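Can a robot do my kitchen yet? A tips page, sort of

I get asked this a lot since I started writing about cleaning. Readers send me links to clips of machines folding towels and want to know if they should hold off on buying a new drying rack because a robot is coming to do the whole thing anyway. So I've spent a lot of evenings this July reading, watching, asking around and bothering people who know more than I do, and I've sorted it by chore. There are tips for doing it yourself in each part too, for those of us who still own hands.

Floors

Yes, go ahead. The round vacuums are good now and I wouldn't go back. Mine is a Wirnis, secondhand, 168 dollars, and it has done the kitchen every Thursday night for two years. Tips that took me far too long to learn:

Lift the chair legs up onto the table before bed. It gets in all the places it used to nose around and give up on.

Cut the hair off the brush roll with a seam ripper. Scissors nick the bristles.

Wipe the little sensors underneath with a dry cotton swab once a month. When mine starts turning in circles next to the fridge, I know I've skipped it.

Tape down rug fringe or fold it under. I lost one good corner of a runner that way.

Mopping is still so-so. The ones with a pad will keep a clean floor clean but they won't touch dried jam. For jam, lay a wet cloth on it, go drink your coffee, come back and wipe.

Laundry

Washing and drying were solved before I was born, which we all forget to be grateful for! Folding is the part everyone wants gone. I've seen arms fold a T-shirt, and quite nicely, but the shirt was already flat on a table and I'd have been done with six of them by then. Fitted sheets I haven't seen done to my satisfaction by anything, my husband included.

If you want folding to go faster, pull things out while they're warm and sort by shape first, owner second. All the rectangles together, all the shirts together. Your hands get into a groove and you stop thinking. My neighbor Bohumila Vrabec folds on top of the dryer, standing, and never carries a basket to the couch, where laundry goes to die. I copied her and it's the best change I made this year.

Dishes

People assume this one is done, what with dishwashers. But a dishwasher only does the middle. Someone has to scrape, load, unload and put away, and that's where the time goes. I timed myself over one week and the total for unloading and putting away came to 168 minutes. That was with company staying, but still!

Loading is hard for a machine for the same reason it's hard for my teenagers. Every plate changes where the next one can go. Unloading you'd think would be simpler, and in some ways it is, but then you meet glassware, and the one lid that flips over and holds a lake of gray water.

A few things that help a plain human: empty the bottom rack first so the top one doesn't drip on dry plates. Load forks in one section and spoons in another, and you can grab the bunch and drop it in the drawer. Keep everyday bowls in the cupboard closest to the machine, even if it spoils your system.

Cups and mugs

I'm giving these their own section because I think they're the most interesting chore of the lot. Hanging a mug on a hook is something you do half asleep. You turn the handle without looking, feel for the hook, let the weight drop, and off you go. For a pair of grippers it's a whole string of little problems. Which way is the handle facing? Is the hook in front of the cup or behind it? And when do you let go? 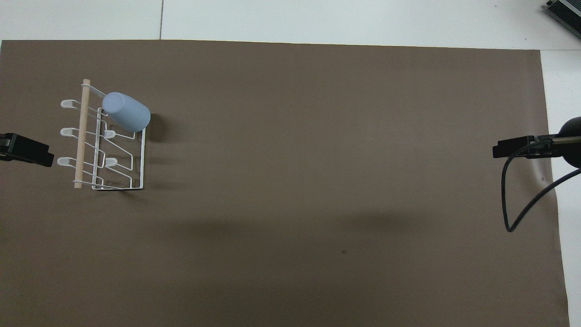
I talked this over with Takeshi Yoshida, who repairs packing machines for a company called Plinov and has been around industrial arms most of his working life. He said a factory gets its speed from having every part show up in the same spot, facing the same way. Your kitchen offers no such courtesy. The mugs are all different, somebody left one upside down, and the rack slides when you bump it.

That got me looking at my own rack as if I were the clumsy one, and I made some changes I'd recommend to anybody:

Put the rack on something grippy. A silicone mat or a damp dishcloth underneath will keep it from skating away when you hang a heavy mug.

Look for hooks with soft tips. They're kinder to glaze than bare wire.

Fill the low hooks first. A rack loaded only at the top gets tippy.

Leave a hook free between the fat mugs. Chips mostly come from mugs knocking into each other.

The garage and the workbench

Takeshi's view is that shops will get the useful stuff long before houses do, and I believe him. Sorting screws by size, wiping down a bench, putting sockets back in their tray – all of it is repetitive, and a shop will pay for it. At home I keep a muffin tin by the vise for loose screws. It cost me nothing and it has never needed an update.

So should you wait?

I wouldn't. Buy the drying rack. If you have 300 dollars for a machine, spend it on a floor vacuum, and if you have 700 get the kind that empties itself, which I tried at my sister's and am now jealous of. For dishes, cups and folding, I'd give it some years yet. I'll redo this page when I see something put away a full load in a kitchen as messy as mine.

Next time: getting the smell out of a lunch cooler, including the gasket, which is where it hides.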